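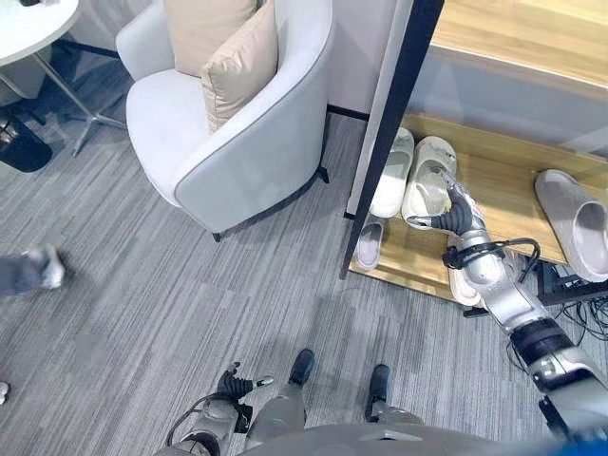 Re: [wamdale-supporters] Summer window: the left back and the Berkon money

Hello all,

I was reading the list last night and I would like to answer the message below, which I quote in part. I agree with most of it, but I think two points are mixed together, and one number is not correct.

> I don't understand why we are even discussing a sale. He has been our
> best player since December and everybody in the ground can see it. If
> Sutherland want him they should pay a proper price, and if they don't
> want to pay then he stays. Simple as that. Instead we get this drip
> drip of stories on Trendside every evening and the club says nothing.
> I suppose the Berkon deal is not as big as they told us in the spring,
> and now they need to fill the hole. He has played more than 200 games
> for us, he deserves better than to be sold from under our noses.

First, the number. He has played 207 games in total as a professional, but this includes his two seasons on loan and the cup games in the lower division. For us it is much less. I do not have the exact count with me, and if somebody keeps the old programs maybe they can check it. I mention it only for the reason that the same 207 is now on the forum and on two other pages, and everywhere it is written as if all of them were in a Wamdale shirt.

About Trendside. I read their three stories one after the other, in the order they were published. In the first one Sutherland are "monitoring" the player. In the second one they are "preparing an offer." In the third one the offer is "expected to be refused." In none of the three is there a person who says something with his own name, and the third story uses the second as its source. In my country we also have such websites in the summer, and my father always told me to wait until I see the scarf and the handshake. I don't say that the interest is false. Sutherland lost their left back to injury before the end of the season and they have only a very young one behind him. It would be strange if they did not ask.

Now the question of the price. He has one year left in the contract, and this is what I miss in the discussion. If he does not sign a new one before the winter, then from January he can talk with any foreign club and we receive nothing, or almost nothing. So "he stays" is not really free for us. It can be the correct decision, if you believe he is worth the difference between sixth place and tenth place. I think maybe he is. But it should be said that we would pay for this.

As for Berkon, I went back to the announcement. The sum was never published. The figure which people repeat came from a comment under the article, and after some weeks it became a fact. What the club did say is that the shirt sponsorship is for 3 years and that a part of it goes to the new roof on the east side. The east side holds around 3000 people and you all know how it is there when it rains. So I don't see a hole, or at least I don't see a proof of a hole. If the club would explain how the money is divided, we could stop guessing, and on this I fully agree with the earlier message.

What I would prefer is the following. Offer him a new contract now, before the training camp, with a release clause which is fair to both sides. If he signs, the matter is closed for one year. If he refuses, we will at least know it in time to look for another left back, and we will not do it in the last two hours of the window like with the goalkeeper.

One small question at the end. Does somebody know if the friendly against Sutherland in the camp is still planned? It was on the first list of matches but I cannot find it on the new one. I would like to book the train before the prices go up.

With regards from the away corner, and sorry for the long mail

--
wamdale-supporters mailing list
Please cut the quoted text when you reply.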